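Publications > Safety Notices > Galleries

Gripper Linkage Fault: Work at Hand

30 June 2022
By Songül Eren

Use of the hand-held grippers at the Zarkport centre was suspended after a finger linkage seized during cloth handling. An operator's thumb was pinched; no treatment was required. The record concerns bench work with this type of tool.
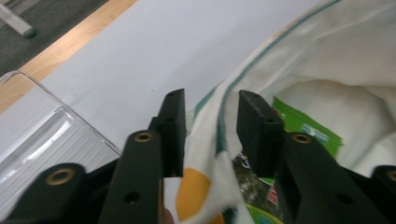
Black gripper fingers, open over a crumpled white cloth with a green stripe. Brass inserts are set into the linkage arms.

Ruan Potgieter replied that the stiffness had been reported 13 days earlier, and that the tool should have been withdrawn then. The centre accepts this.

All linkages are to be inspected after every 310 cycles. Operators must stop work at the first sign of binding and tag the tool. A revised procedure will be issued in August.

Recent items
Ikum: guard switch recall
Arriaga: charging bay closure
Narkutham: emergency stop checks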